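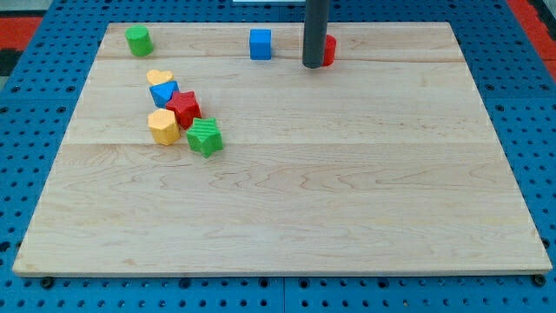 Maple board on the blue pegboard bench top, with the green cylinder and blue cube at the far edge.

Maple boards and pegboard benches: your questions

By Fadwa Hegazy
18 August 2019

These are the questions we get most often at the Collbridge workshop about the maple boards we make and the pegboard benches people put them on. If yours is missing, write to us at the address at the foot of the page.

What is the board made of?
Solid maple planks, glued edge to edge. You will see the joins running across the board as fine straight lines. There is no veneer on our boards.

Why does the grain look different from one plank to the next?
Each plank is cut from a different part of the log, and often from a different log. Some have plain, even grain and others have wavy figure with darker streaks. We put planks together by width and moisture content and do not match the pattern. If you want a plain board, say so in the order notes and we will pick through the stock. We can't promise a particular figure.

Can you feel the joins?
Not when the board is new. In the first winter one plank may stand slightly proud of its neighbour as the wood settles. A light rub with fine abrasive paper along the grain puts it right. If you can catch a fingernail in a join, send us a photo, as that may be a glue fault and we would replace the board.

Does it have to be fixed to the bench?
No. The standard size is heavy enough to stay put for sorting, stacking and light assembly. If you will be pushing against it, use a non-slip mat underneath or ask us for a drilled board.

Can I screw it down tightly through the pegboard?
You can, but leave room for the wood to move. Maple swells and shrinks across its width with the seasons, and a board held hard on both sides can cup or split. Use slotted holes with washers, and stop turning once the washer is snug.

Will it mark the painted pegboard?
Grit trapped underneath will. Lift the board every so often and brush out the holes. Jhair Carhuamaca, who does our bench fitting, uses a soft paintbrush for this and then a vacuum with a narrow nozzle.

Which pegboard colours do you sell?
Bright blue, grey and white. Blue is the most popular with schools and clubs. Small parts show up well on it, and pale wood stands out clearly from it.

How much weight will the bench take?
The Zedley bench is rated at 413 kg, spread evenly over the top. That figure is for the frame. A single heavy item should sit over one of the cross rails.

Are the cylinders and cubes included?
No, they are sold separately as the Ñahui set. They come in several colours, green and blue among them, and the cubes have slightly rounded edges. Replacement pieces can be bought singly.

Do the cylinders roll off?
Stood on end they are steady on a level board. On their side they will roll, so check the bench feet with a spirit level if yours keep wandering. We don't fit a raised lip as standard.

How do I clean the board?
Wipe it with a damp cloth and dry it straight away. Do not soak it. For marks that won't shift, use a little washing-up liquid, then wipe again with clean water. Stand it on its edge for 30 minutes before putting it back.

What about oil?
The boards leave us with two coats of Biline oil. Put on another thin coat when the surface starts to look dull, and wipe off all the extra. Lay oily rags flat outdoors to dry before you throw them away. They can heat up and catch fire if left in a heap.

Can I have one cut to size?
Yes, up to 2,000 mm long and 600 mm deep. Cut boards can't be returned unless they are faulty. Orders placed before the end of February usually go out sooner than those placed in spring.

Do you take old boards back?
We will take any board we made, in any state, if you bring it to the workshop. Sound ones are planed and sold as seconds.

Contact: Collbridge workshop, bench enquiries | © 2019 Collbridge | Back to top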